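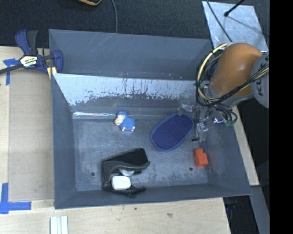

Jutby Youth Basketball: where we are at the halfway mark

Hi all, and thanks for being patient with me on this one. I know the report was supposed to land in your inbox in November and I kept wanting to wait for one more weekend of games before I wrote it. So you're getting a slightly fatter report than usual!

Players and teams

We have 203 kids registered as of this week, which puts us past what I promised you in the application (I said we'd be happy with anything close to last season). They're spread over 13 teams. The under-tens filled up so fast that I had to split one squad in two a week before tipoff, and I was still moving names around on the bus to the first game. The girls' side is where I'm happiest. We went from one girls' team to three, and the oldest group is good. They press full court the whole game, they foul too much, and I wouldn't change a thing about them except the fouling.

The under-fourteen boys are having a rough time of it. They lost a lot of size when last year's group moved up, and we get beat on the boards pretty much every time out. Practice has been nearly all box-outs and outlet passes for a month now. They did take Pluvness to overtime on the road, and the ride home was the loudest of the season even though we lost.

Gym time

This is the part of the plan that changed the most. We had the Hotisach gym penciled in for two evenings a week, and then the floor there had to be refinished, so we were out of it for the first stretch of the season. I moved the older teams to the school gym in Jutby and squeezed the little ones into the early slot. It worked, sort of. One hoop in there sits a touch low and the kids all fight over it for dunk contests. We're back in Hotisach now and the new floor is lovely (squeaky, though).

Money

Spending is close to plan overall. The line that's off is referees. We budgeted for one official at the younger games and the league now wants two, so that's $900 we didn't see coming for the full season. I'd like to cover it from the travel line, where we're under because Pluvness agreed to play two of our away games at our place. If you're okay with that, just reply and say so, and I'll put it in the next budget sheet. Uniforms came in right on the number. The balls did too, and we still have a few in the original boxes.

The Tsuchiya clinic

I was nervous about this one and it went great. Tsuchiya sent coaches over for a full Saturday-style camp during the school break, mostly footwork and shooting form, and the kids were wiped out by lunch. A couple of our parent coaches stayed and took notes, and I've already seen their drills turn up in regular practice. I'd love to do it again in spring if there's room in the grant.

What's next

League play runs through the end of winter, then the home tournament. I still need people for the scorer's table, and I need to get the shot clock at Hotisach looked at before then, as it sticks when you reset it. You'll get the final attendance sheets with my last report.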